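Stutomari work table, brown top - 3 months in

Bought the brown top with the white metal edge rails. Wanted something for the back room that could take small parts, cables, a vise now and then, and not bounce when you lean on it. I looked at the Dornier one first and it was nicer but the lead time was silly, so Stutomari it was.

Assembly. Two people, one evening. Hui-mei Tsai did the legs with me and she was done with her side before I'd found the right hex key. Instructions are pictures only and step 4 is printed upside down on mine. Bolts all there, plus 3 spares. Leave everything finger tight till the top is on, I didn't and had to back two corners out again.

The top. Good. Matte enough that the lamp doesn't bounce in your eyes, and small shiny stuff shows up well on the brown. Paper clips, pins, little connectors - I can find them without patting around like I lost a contact lens. Does show dust. Coffee wiped off fine after sitting all night, a marker line did not and is still there in October.
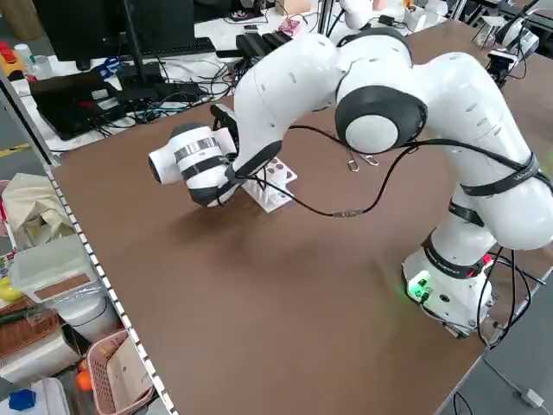
The rail along the edge is the part I bought it for, with the row of little square holes. Zip ties go through, the small ones anyway. The fat ones need trimming to a point first and even then you swear a bit. I'd of liked the holes slightly bigger. No sharp burrs on mine, though I did run a file over one corner where it met the leg.

Small racks and trays sit flat on the top, no rocking. I was worried about this after the last table, a Peng, which had a dip in the middle you could roll a pencil into. Put a straightedge on this one, couldn't get a sheet of paper under it anywhere.

Wobble: hardly any. Some if you shove it from the short side. Retightening after the first week helped alot. Feet adjust but the threads are stiff, do it before you load the table up.

Gripes. No cable tray underneath, so cords go over the edge and down to the floor unless you buy the add-on from Flimura, which is 60 more and ships separately. And it's heavy. Do not plan on moving it alone.

Price, I paid 1,797 for the long one with delivery. Not cheap. Would I buy again - yes, probably the same size. Four stars, the fifth comes when they fix the foot threads.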